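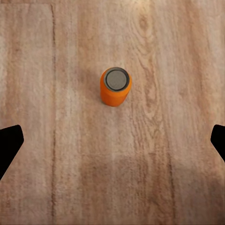
December 26, 2019

Trial notes, Clonel household sim package, evaluation license. Second entry.

Got the Lornelgate living room scene loading without errors this morning. The trick was to delete the cached meshes and let it rebuild them from scratch. First load after that is slow, later ones are fine. The installer doesn't mention the cache at all, so I have put the path in our shared notes.

What we are paying for, if we pay: the scene pack, the two-arm robot model, the wrist and head views, and the task scripts. Physics settings are open to edit. The renderer is not. Support is by e-mail and they do answer, though the last answer was a link to the page I had quoted to them.

Ran the tidy-up task from the stock script, seed 41, then again with seed 42. Same room both times, different start positions for the loose items. Can and bowl are the items I care about. The can is the better test of the two because it rolls if you so much as brush it on its side, and an upright can seen from the wrist view gives you very little wall to judge the height from. With the lid filling most of the outline, our own height estimate jumps around between steps. Paul's filter would probably settle it. Have not tried that yet.

Wood texture on the floor goes soft up close. At wrist distance the grain smears and the planks lose their detail. For grasping it makes no difference. For anyone training a vision model on the wrist view it might, and I would want to know if there is a higher resolution texture set before signing. Sent that question to Clonel.

Shadows under small objects are faint. Contact is hard to judge by eye, so I went by the contact log instead. The log is good – one line per contact pair, with force and time step, and it can be filtered by object name.

Head view is the stronger of the two. The bowl keeps its wood grain, and the table glass lets you see the floor and legs through it. Depth on the glass is another matter. The depth channel returns the floor under the table as if the top were not there. A real depth sensor does all kinds of odd things with glass, but it does not do that every time, so a planner tuned on this will be too trusting around the table. Worth a line in the report.
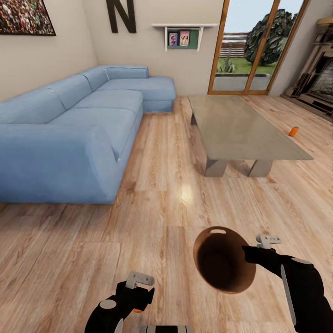

Kazue Noguchi wrote under the draft that the glass problem can be switched off: there is a per-material flag in the scene file that makes a surface solid to the depth channel, and the Jirau people set it on every window and tabletop before they run anything. She also asked whether I had checked the yard door, which has the same fault in her copy.

Checked. It does. With the flag set on both, the tabletop and the door come back as flat surfaces in depth. The color render looks the same as before. So that is a workaround, but it swaps one wrong answer for another, and I still want Clonel to say which behavior they intend.

Speed: 1,000 steps with both wrist views and the head view on is a coffee break on the office machine. With the wrist views off it is much quicker. The license counts instances per machine and we have 2, which will do for the trial and will not do for a proper sweep. Price for more is "on request."

Open items:

Ask for the floor texture set (sent, waiting).
Ask about depth on glass, mention the flag.
Rerun seed 41 with Paul's filter on the can height.
Find out if the gripper friction value is per finger or per pad. The manual says one, the config file says the other.
Export a run in our own log format. The converter from October needs the new joint names first.

Left the scene file with the flags set in the shared folder, next to the untouched one. Please don't overwrite the untouched one.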